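5. Setting Up a Pick Routine for Corded Objects

This section covers the planner settings for objects joined to something else by a cord, such as a desk telephone handset. Read section 4 first. The steps assume that Rindano is installed on the control PC, that the fixed camera is calibrated, and that the gripper driver shows Ready in the status bar.

CAUTION: Keep the emergency stop within reach whenever speed override is on. The planner does not treat the arm's own external cables as obstacles unless the cable envelope is loaded (step 2).

5.1 Load the scene

1. Open Rindano and choose File > New Routine > Tethered Object.
2. Under Robot Model, tick Use cable envelope. This adds a margin along the outside of the links. Leave it on even for short moves.
3. Click Capture Background with the work mat in place and no target object on it.
4. Put the object on the mat and click Capture Object. The segmentation view should show the base and the handset as two regions. If they come up as one, draw the split by hand with the Divide tool.
5. Right-click the handset region and set its type to Movable. Set the base to Static.

Note: A coiled cord is often picked up as part of the base. Mark it as Tether, or the planner will refuse any path that crosses it.

5.2 Set the grasp

1. Select the handset and open the Grasp tab.
2. Choose Parallel, top approach. Angled approaches work too, but need more clearance over the cradle.
3. Drag the grasp marker toward one end of the handset. A grasp at the middle lifts the handset level. A grasp near the end lets the other end hang or rest on the mat, and puts less pull on the cord.
4. Set Close Force to Low and Pre-grasp Height to 200 mm.
5. Click Check Reach. A green bar means the wrist can get there without passing a joint limit. If the bar is yellow, move the phone closer to the robot base and go back to 5.1, step 4.

5.3 Set the tether limit

1. Open the Tether tab and enter the cord's working length. For the demo phone, use 500 mm. Do not enter the fully stretched length.
2. Set Anchor to the point where the cord meets the base.
3. Turn on Stop at limit. With this off, the planner logs a warning and keeps moving.

CAUTION: The tether limit is worked out from the gripper position only. It does not measure pull on the cord. Watch the base during the first run and stop the arm if the base slides.

5.4 Test run

1. Set speed override to the lowest setting and click Step.
2. Step through approach, close and lift one at a time – the Run button stays gray until all three have finished once.
3. Compare the live view with the planned pose. If the fingers close off center, adjust the grasp marker and repeat.
4. Save the routine. Error 159 on saving means the anchor point was not set.

Note: If two arms share the controller, check the arm name in the title bar before you click Step. 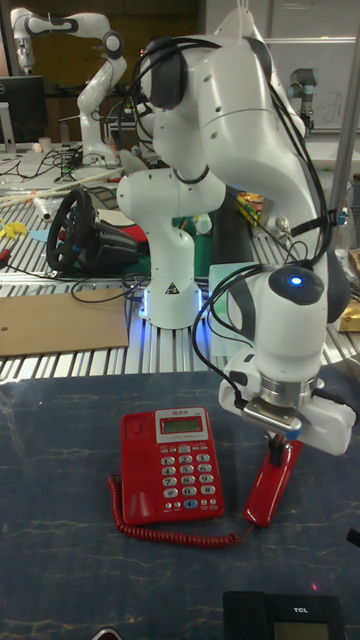
Figure 5-1. Gripper closed on the handset, lower end resting on the table surface.

Rindano Set-Up Guide | Questions: Tapsell support desk | © 2021 Tapsell | Back to top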